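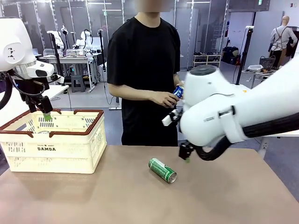
Crate basket and drink can on a tabletop

Dog Crate Sizing FAQ

What size crate does my dog need?
Measure from the nose to the base of the tail and add a few inches. The Flinska 36 has a floor 36 inches long and is rated for dogs up to 40 pounds.

Can I buy the adult size for a puppy?
Yes. Fit the divider panel and move it back as the dog grows. A puppy should be able to stand, turn and lie flat.

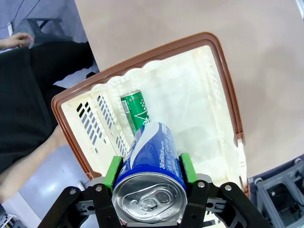

One owner wrote that her setter still slept curled against the divider at five months and asked if the panel should come out. Leave it in until the dog stays clean overnight, then remove it.

Will the crate hold a larger dog?
The Flinska 50 is rated to 100 pounds. Weight is a guide only. Length and standing height decide the fit.

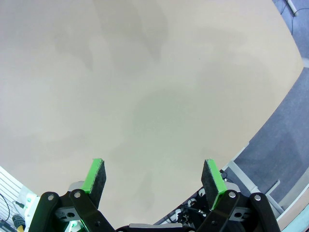
Estden Kennels

Should the crate be covered?
A cover is optional. Leave the door side open for airflow.

How do I clean the tray?
Slide it out, wash with mild dish soap and rinse.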